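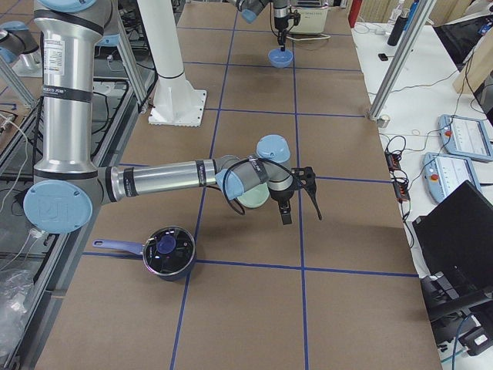 图 3-1　工作台，台面以深蓝色胶带分格

## 3　现场安装与音频提示设置

修订日期：2025年4月4日

本章适用于 Ilia 音频提示控制器（下称“主机”）与 Hudico 脚踏开关的配套使用，面向单人魔术、腹语及小型综艺节目的表演者。固定剧场的机架式安装见第 6 章。

### 3.1　安装前检查

1. 清点部件：主机、电源适配器、脚踏开关、接收器、平衡音频线。
2. 检查脚踏开关底面的防滑垫。防滑垫翘起或缺角时应先更换。
3. 将主机后面板的输出旋钮逆时针转到底。
4. 确认存储卡已插入，写保护开关处于解锁位置。

> **注意**　存储卡最多可识别 2,000 个音频文件。超出部分不会显示在列表中，主机也不给出提示。历年节目的素材应另行归档，卡内只保留当前节目所用文件。

### 3.2　连接

1. 用平衡音频线连接主机 OUT 1 与调音台的线路输入。单声道场地只接 OUT 1，并在“输出”菜单中选择“合并”。
2. 将接收器插入主机侧面的 REMOTE 接口。
3. 接通主机电源，等待状态灯由橙色转为绿色。
4. 打开调音台和功放。
5. 缓慢转动输出旋钮，至调音台输入电平表达到场地要求。

**警告：** 不得在功放开启的状态下插拔 REMOTE 接口，否则可能产生强烈脉冲噪声，损伤扬声器及听力。

关机顺序相反：先关功放，再关调音台，最后切断主机电源。

### 3.3　脚踏开关配对

1. 在主机上进入“设置 > 遥控 > 配对”。
2. 同时按住脚踏开关的左、右踏板，直至指示灯快速闪烁。
3. 松开踏板。屏幕显示设备编号后，按 ENTER 确认。
4. 依次踩下左、右踏板，检查屏幕上的 L 与 R 标记是否对应。

一台主机可保存 4 只脚踏开关，同一时间仅响应一只。需要切换时，在“遥控”菜单中重新选择设备编号，不必再次配对。

配对失败时，先关闭附近处于待机状态的其他脚踏开关，然后从步骤 1 重新开始。仍然失败的，更换脚踏开关电池。
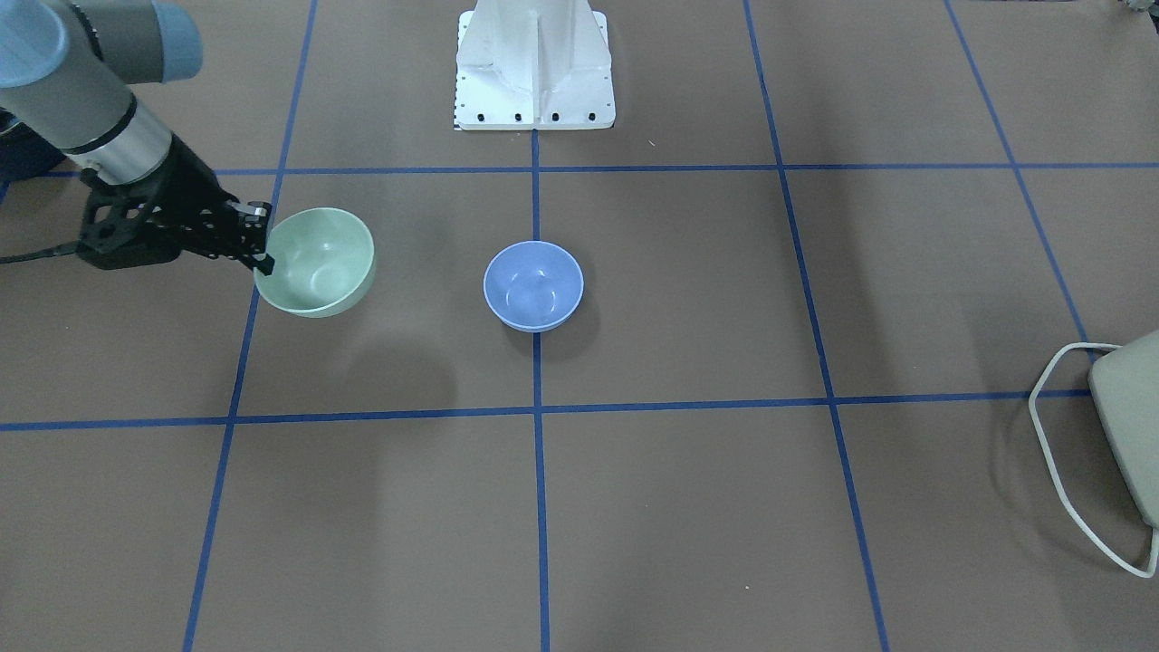

### 3.4　编制提示列表

1. 在主菜单选择“列表 > 新建”，输入节目名称。
2. 按出场顺序添加音频文件。
3. 为每条提示选择结束方式：

| 结束方式 | 动作 | 适用场合 |
|---|---|---|
| 停止 | 播放完毕后静音，等待下一次触发 | 出场、单次音效 |
| 循环 | 重复播放，直至收到下一次触发 | 邀请观众上台、近景段落 |
| 接续 | 自动播放下一条 | 固定时长的配乐段落 |

4. 将淡出时间设为所需数值。出厂值为 300 毫秒，适用于多数切换；需要在亮相瞬间断音的，设为零。
5. 按 SAVE 保存，并将列表锁定。

说明：

- 观众参与的段落时长不定，应使用“循环”，不应使用“接续”。
- 列表锁定后，前面板的编辑键失效，踏板功能不受影响。
- 文件名中的全角符号在旧版固件上可能显示为方框，播放不受影响。
- 删除音频文件不会同时删除列表中的条目。播放到空条目时，主机静音并停留在该条。

### 3.5　误触保护

“误触保护”用于防止一次踩踏触发两条提示。启用后，主机在每次触发之后的 3 秒内忽略右踏板信号。左踏板（停止）始终有效。

1. 进入“设置 > 遥控 > 误触保护”，选择“开”。
2. 返回列表，播放任意一条提示。
3. 立即再次踩下右踏板，确认主机无动作。
4. 踩下左踏板，确认声音停止。

列表中含有间隔更短的连续音效时，应将这些音效合并为一个文件，或关闭此功能。

### 3.6　彩排核对

正式演出前，在实际站位上完整走一遍列表，道具和服装与演出时相同。较长的裙摆、斗篷或桌布可能压住踏板，应在走位时一并检查。

1. 将脚踏开关放在表演者惯用脚一侧，线缆及桌腿不得越过踏板上方。
2. 用胶带在地面标出脚踏开关的位置。
3. 从第一条开始逐条触发，在记录表上填写电平。
4. 在舞台最远站位重复一次触发。信号格少于两格时，将接收器用延长线移至台口。
5. 结束后按 RESET，使列表回到第一条。

**小心：** RESET 不会停止正在播放的声音。应先踩左踏板，再按 RESET。

记录表的填写格式见附录 B，其中“Fairclough”与“Makley”两栏为样表节目名，使用时自行替换。固件更新步骤见第 4 章。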